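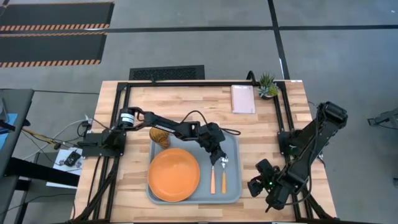
Reviews > Kits and Machines > Tabletop Robots

Last updated: November

I should say up front that I went to the Horkarix open day mostly to keep my friend Kristine Lagman company. She teaches shop at a middle school and has been wanting a two-arm tabletop kit for her classroom for ages, and I have been writing up kits for this site long enough that I can usually be talked into a drive if there is coffee at the other end. There was, and it was good coffee, and there were little coconut cakes too, so I'm in a generous mood as I write this. I'll try not to let the cakes do the reviewing.

The open day was at the Diltside workshop, out past the rail yard, in a big bright room with all the ductwork showing overhead. Parking is around the back and the sign is tiny (we went by it twice!). You put your name down at the door, you get a sticker, and then you're more or less free to wander from table to table, which I liked very much. I've been to demonstrations where you sit in a row of chairs and watch a video for half the afternoon.

The Horkarix is a pair of black arms with grippers, fixed to a metal frame that goes around a wooden tabletop. One arm on each side, facing in. The demo was table setting, or a bit of it: a plate, a cup, a fork and another utensil, all on a big tray. Ronaldo Sison was running the table when we got there, and he was patient with us, considering that Kristine had a page of questions and I kept interrupting with mine.

I'll start with what I liked. The arms reach the whole tray without any fuss, and they can work close to each other, which is the entire point of buying two. The motion was calmer than I expected. I had pictured something jerky, like the hobby arm I reviewed last spring that threw a spoon at my cat, but these move at the sort of pace you'd use yourself if you were carrying something hot for somebody's grandmother. The part that sold Kristine was a handle being held by one gripper while the other came in close to the metal end. She stood there through a lot of repeats and I finally had to go get her a chair.
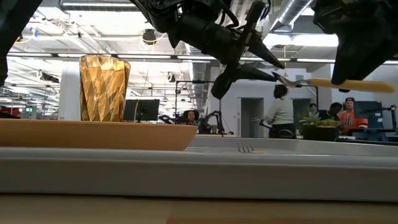 Both grippers at work over the tray, with the yellow-handled utensil in the air.

I got to drive it for a while myself, and this is where I can be a little more useful to you. The controls took me 9 minutes to get comfortable with, by Kristine's watch, and I am not quick at these things. Lifting a fork off a flat tray is harder than it sounds. The fingers on the Horkarix come to a point, so they can get in under a thin handle, but you have to come down at a good angle or you just push the thing along ahead of you. I pushed mine along for quite a distance. Ronaldo said everyone does, and showed me how to tip the wrist first, and after that I managed three good lifts and one poor one.

The cup was another story. It's a pretty faceted thing and I was so worried about it that I asked to stop, and Nhyira Antwi, who helps write the lesson booklets, took over from me and was very kind about it. If I were using this at home I'd practice on paper cups for the first month.

Now the grumbles. The cables are the big one. There's a loop at the wrist and then a bundle heading off the side of the table, and although nothing snagged while we were there, I would want some clips in the box and there aren't any. The frame also takes up more room than the catalog lets on, so measure your bench, and then measure the doorway you plan to bring it through. The booklet that comes with it runs to 30 pages and only 2 of them deal with setup, which seems backward to me. I said so to Nhyira and she wrote it down.

Kristine asked how it compares with the Drikham, which is the one her district already has on its list. Having used both, I'd say the Drikham is easier on the first day and the Horkarix is better after that. The Drikham fingers are wide and blunt and forgiving, and you can pick up a block with your eyes half shut, but I never once got a fork off the table with it. If your students are going to be stacking cubes, save your money. If you want them doing fiddly work with real kitchen things, this is the one I'd go back to.

Would I buy it? For a school or a club with a sturdy bench and a patient grown-up, yes. For a spare bedroom, I'd wait for a smaller frame, which Ronaldo would neither promise nor rule out. Kristine has put in her request and is now being very nice to her principal.

The next open day is in the same building and starts at 10 in the morning. Go early, before the driving line builds up, and have one of the coconut cakes.

We use cookies to remember your settings and to see which reviews get read. Accept or manage your choices.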